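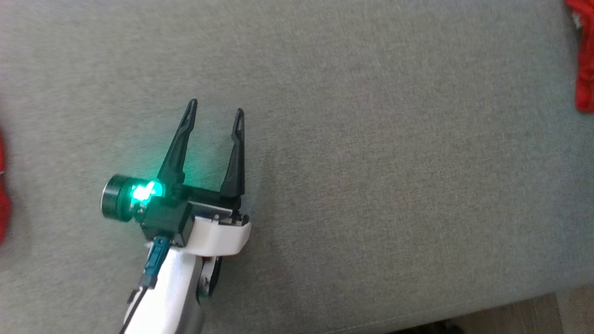 Imprimer | Envoyer par e-mail

4. Préparation et lavage du linge délicat

La présente section s'applique au lave-linge Clindell Clava à chargement frontal. L'appareil doit être installé, mis à niveau et raccordé conformément à la section 2. Un premier cycle à vide doit avoir été effectué.

4.1 Tri

1. Lire l'étiquette d'entretien de chaque article. Les articles portant le symbole du cuvier barré ne doivent pas être lavés en machine.
2. Séparer le blanc, les couleurs claires et les couleurs foncées.
3. Mettre à part les textiles synthétiques légers, les vêtements de sport et les articles à taille élastiquée. Ces derniers se lavent au programme Délicat.
4. Vider les poches, fermer les glissières et nouer les cordons.
5. Retourner les articles imprimés ou enduits. 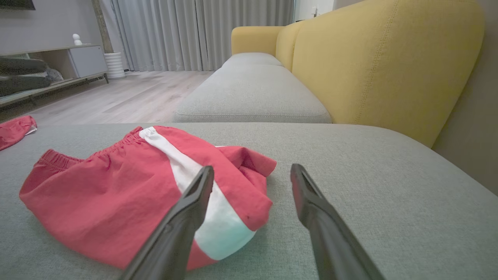 Fig. 2 - Short rouge à large bande blanche, taille élastiquée.

Note - Un article associant une couleur vive et du blanc se trie d'après la couleur vive. En cas de doute sur la tenue du colorant, humecter une partie cachée du vêtement et y presser un chiffon blanc. Si le chiffon se teinte, laver l'article séparément, à l'eau froide.

4.2 Chargement

1. Ouvrir le hublot et vérifier qu'aucun objet ne reste dans le tambour ou dans le pli du joint.
2. Déplier les articles et les introduire un par un. La charge maximale est de 7 kg pour le programme Coton et de 2 kg pour le programme Délicat.
3. Placer les petites pièces et les articles à brides dans un filet de lavage fermé.
4. Refermer le hublot jusqu'au déclic. Le voyant de verrouillage ne s'allume qu'au départ du cycle.

ATTENTION - Ne jamais introduire de linge taché d'essence, de solvant ou d'huile de machine. Les vapeurs dégagées peuvent s'enflammer.

4.3 Lessive

Utiliser une lessive liquide sans agent de blanchiment. Verser la dose dans le compartiment II du bac, sans dépasser le repère MAX. L'assouplissant est déconseillé sur les textiles techniques, dont il réduit la capacité d'absorption. Une lessive en poudre mal dissoute laisse des traces blanches sur les tissus foncés - dans ce cas, relancer un rinçage seul.

4.4 Programmation

1. Appuyer sur Marche. L'afficheur indique le dernier programme utilisé.
2. Tourner le sélecteur sur Délicat.
3. Régler la température à l'aide de la touche T. Le réglage d'usine est « froid ».
4. Régler l'essorage sur 400 tr/min. Pour la laine et la soie, choisir la position « sans essorage ».
5. Appuyer sur Départ. La durée restante s'affiche après la pesée de la charge.

Note - Pour ajouter un article en cours de cycle, appuyer sur Pause et attendre l'extinction du voyant de verrouillage. L'ajout n'est possible que pendant les 15 premières minutes.

4.5 Fin de cycle et séchage

1. Attendre le signal sonore, puis ouvrir le hublot.
2. Retirer le linge sans délai. Un linge humide laissé dans le tambour se froisse et peut déteindre.
3. Remettre les articles en forme et les étendre à l'ombre, à l'écart des radiateurs. Ne pas suspendre les tailles élastiquées par la ceinture.
4. Essuyer le joint et laisser le hublot entrouvert.

ATTENTION - Ne pas forcer la poignée si le hublot reste verrouillé. Vérifier d'abord que l'eau est vidangée, puis se reporter à la section 7, Déverrouillage de secours.

Imprimer | Envoyer par e-mail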